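Foro Automatización de sobremesa > Kits y brazos > Kit Voka de Majali, ¿vale la pena?

sturnbridge_taller
11 November 2019
Buenas a todos. Pido disculpas por mi español, no es mi lengua. Estoy pensando en comprar el kit Voka para un curso de iniciación en Wumthorpe. El vendedor promete 1,000 ciclos sin recalibrar. ¿Alguien lo tiene montado?

torno_viejo
Lo tuve y lo devolví en octubre. Los servos se calientan y a los 60 ciclos la pinza ya no cerraba en el mismo punto. Para un curso compraría otra cosa.

pixelaria
No estoy de acuerdo con torno_viejo. El mío lleva tres meses y solo cambié un tornillo de la muñeca. ¿Apretaste bien la base antes de calibrar? El manual lo dice en la página 30, muy escondido.

torno_viejo
La apreté, gracias. El manual es malo, en eso coincidimos. Y la atención de Majali tardó una semana en contestarme.

sturnbridge_taller
¿Y las piezas impresas, aguantan el uso de los alumnos?

quinto_eje
Escribo despacio porque también aprendo el idioma. Yo tengo el brazo con eslabones impresos en gris claro y servos negros, y lo pruebo con un cubo verde sobre papel blanco. Mi opinión es intermedia: la mecánica me parece correcta por el precio, el cableado me parece flojo. Los cables van en manojo por las articulaciones y hay que vigilar que no se enganchen – yo puse bridas en el codo. La cifra de 1,000 ciclos no la puedo confirmar, no los he contado. Si el curso es de principiantes, pide también una pinza de repuesto y reserva una tarde entera para la calibración.
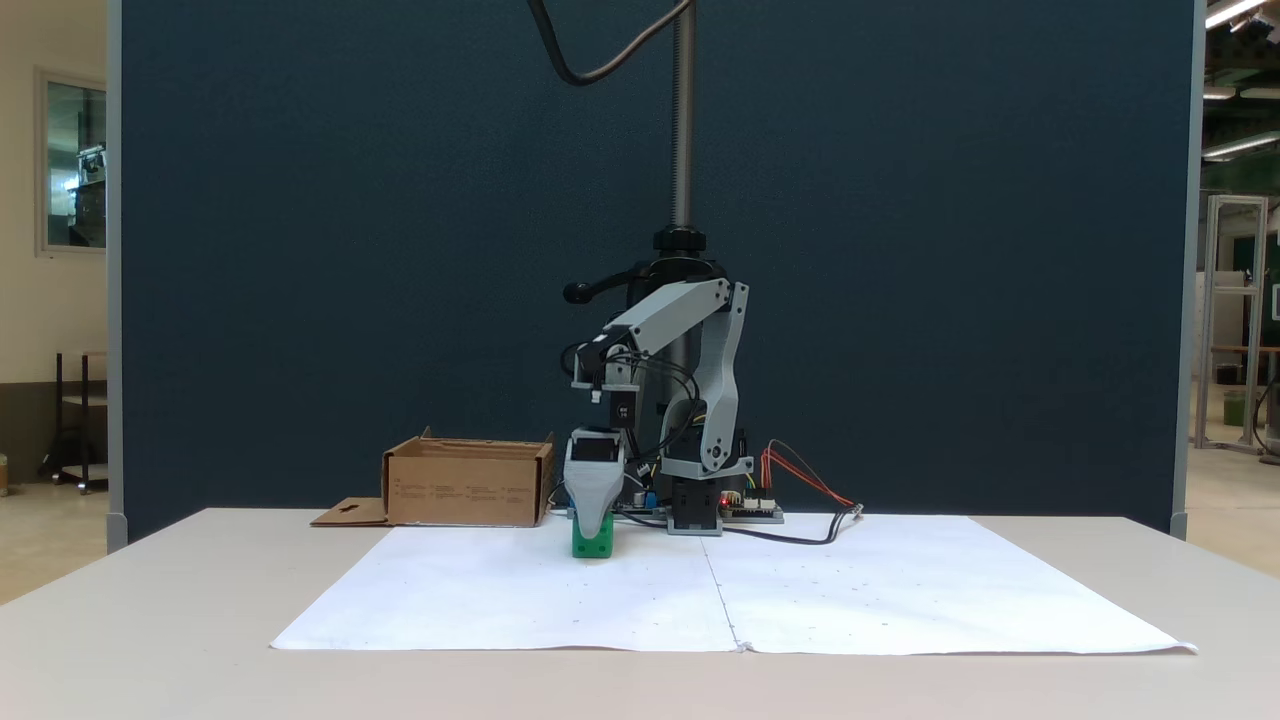 Con el programa que trae Voka se puede empezar el mismo día, pero las velocidades de fábrica son demasiado altas para mi gusto. Yo las bajo a la mitad y después subo poco a poco. Si quieres, te envío mi archivo de ajustes por mensaje privado.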